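Looking after the hand gripper: your questions answered

I look after the hand-held gripper on our bench, and I keep getting asked the same things in the corridor, so I've finally written the answers down. Most of them have to do with the finger pads, because the pads are what you lot wear out.

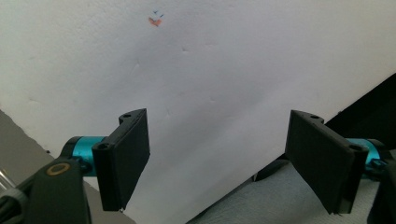 If yours is a question I haven't got to, leave it in the comments or catch me before I've put the screwdrivers away.

How often should I check it?

Every time you pick it up, and I mean a ten-second look, no more. Open the fingers wide, look at both pads, give each one a little wiggle. If a pad moves and the finger doesn't, stop there and tighten it. I do a proper strip and clean after every 100 hours on the log sheet, so please do fill in the log sheet! Sabina is the only one who never forgets.

The bottom corner of one pad has gone ragged. Do I have to change it?

Depends how ragged. A bit of fluff on a printed corner can be trimmed with a sharp blade, cutting away from the face. Then run your fingertip down the face itself. If that's still flat and nothing catches, carry on. If the roughness has crept up onto the face it'll snag on cloth, and you'll want a new pad.

Can I swap just one pad?

You can, and I did it for months, and I wish I hadn't. A fresh pad next to a tired one doesn't meet it squarely, so the thing you're holding twists as you squeeze. Change them as a pair. Keep the better of the old two as a spare if you can't bear to bin it (I have a whole tub of these, Kristýna thinks I'm mad).

How do I know they're lined up?

Close the fingers slowly on a strip of thin paper and pull. You want the same drag at the top of the pads as at the bottom. If the paper slides out at the top and sticks at the bottom, loosen the pad, press it flat to its bracket with your thumb and nip it up again. Then do the paper test again – it usually takes me two goes, sometimes three when I'm in a hurry.

How tight is tight?

Fingers and thumb on the driver, never the whole fist. These are plastic parts and the holes will crack if you lean on them. Sylvain split a bracket in February with one extra quarter turn and we waited ages for the next one from Zirard. No thread glue on the pads either, please. I had to drill one out and I'm still cross.

What do I clean it with?

A dry lint-free cloth for the blue metal parts, and a soft brush for anywhere dust gathers, such as round the screw holes and behind the pads. For the pad faces I use a cloth barely dampened with water and a drop of washing-up liquid. Don't use solvent. I tried it on a spare pad and the surface went tacky, which is no good at all for something that has to let go.

Should I oil anything?

Only what the service sheet tells you to, and never the pads or anything that touches them. Oil travels. If a finger feels stiff, clean it first and try again, as nine times out of ten it's grit. If it's still stiff after that, bring it to me.

What settings do you print the pads with?

Our file is called Vadura (Janka named it, don't ask me) and it's in the shared folder. I print flat on the back with the gripping face upwards, and I let the bed cool before I lift them off. Warm pads bow slightly and then you're chasing the alignment all afternoon. Print a batch – I do 10 at a time and they last us a good while.

I've put new pads on and now the opening reads wrong.

Yes, it will do! New pads are rarely the exact thickness of the old ones. Close the fingers gently till they touch, set your zero, open them all the way, and close again. If the closed reading comes back different the second time, look for a loose pad before you start blaming the software. I've lost a whole morning to that one.

Where do I put it when I've finished?

On something soft with the fingers open, never standing on its pads. Leaving them squeezed shut overnight doesn't do the faces any favours.

Last updated: 2 May 2023

30 comments · 71 shares

Related
Printing spare parts without the wobble
How I fill in the log sheet (and why you should)
Sorting the bench drawers, part two
Loose screws: a short list of culprits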